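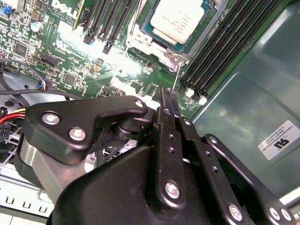 Huia Rakena replied that the clock on her machine had gone wrong again overnight, and that this time the invoices went out with the wrong date before she caught it. She asked for the ticket to be reopened.

Ticket 141
Opened: 15/03/2022
Status: Reopened
Site: Didenora, front office
Summary: Desktop loses date and time after being switched off

Original report
PC starts with a message about the time not being set. F1 gets past it. Windows then loads with an old date, and the Vornel invoicing program won't log in until the date is fixed by hand. Only happens after the power strip has been switched off. A normal restart is fine.

First visit
Replaced the coin cell (CR2032). Set date and time in BIOS setup, saved, shut down, unplugged for 7 minutes, powered up. Time was correct. Closed the ticket.

After reopening
Asked the user whether the message at startup was the same. She said there was no message now, the PC goes straight to Windows, and the clock is off by hours instead of years. That points away from the battery.

Checked the BIOS clock against a phone before Windows loaded. Correct to the minute. Let Windows load and the clock jumped. Time zone was right. "Set time automatically" was on.

Ran w32tm /query /source. It returned Pillai, the old file server. That server was supposed to be retired last June but is still powered on in the back closet, and its own clock is wrong.

Steps taken
Pointed the PC at the new server, Gidia:
w32tm /config /manualpeerlist:Gidia /syncfromflags:manual /update
net stop w32time
net start w32time
w32tm /resync
Resync completed without errors. Source now shows Gidia.

Unplugged for 19 minutes, powered up, logged in. Time correct. Vornel login OK on first try.

Also found
Print spooler had 80 stuck jobs going back to the winter. Cleared them. User says the printer has been slow, so this may be part of it. Open a separate ticket if it continues.

Still to do
Check the other front office PCs for the same time source.
Get approval to shut down Pillai. Scanner folder may still be on it, confirm first.
User needs to correct and resend the invoices with the wrong date. We can't change those from our side.

Leaving open until the other PCs are checked.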